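From: Kiros Birhane
To: the finishing list
Subject: Re: Is limewash worth the trouble?

Benedikt Frei wrote:

> We used the Fotness limewash in our front hall and I'd never go back
> to regular paint. It breathes, it kills mildew, and it covers 40
> square meters per bucket in one coat. You can't go wrong with the
> earth tones.

Benedikt, I'd like to know whose walls you measured that on. One coat? I've put limewash on old plaster, new plaster and (once, stupidly) over latex, and never got away with fewer than 2, and the latex job came off on my sleeve by April.

"It breathes" only means something if what's under it breathes too. Put it over primer on drywall and you have a chalky paint that costs more. Same for the mildew. Fresh lime is harsh stuff, sure, but I'd fix the damp first and see if there was still a problem.

As for earth tones, all I'd ask is that people look at a brown up close and then from across the room before they buy 700 dollars' worth of it.

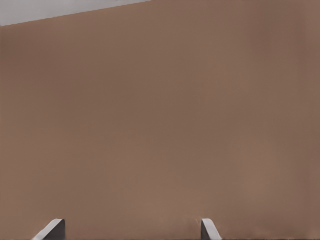
Brown close up, a little blotchy (computer rendering)

Some people love that cloudiness and some will think the painter quit early. Hannelore Lenz had hers redone flat within a month.

The other thing the sellers skip is furniture. Red-brown wood in front of a brown wall can look rich or it can look like a dentist's waiting room, and a chip card tells you nothing about which one you'll get.
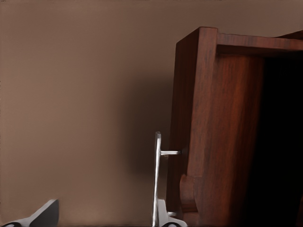

So my advice is the boring kind. Buy the smallest tub, paint a big board, leave it propped up for around 10 days and look at it at breakfast and again with the lamps on. If you still like it, fine.

Has anyone besides the people selling it kept a limewashed hallway going with kids and a dog in the house? Tolera, I think you said you had, but I can't find the post.

Kiros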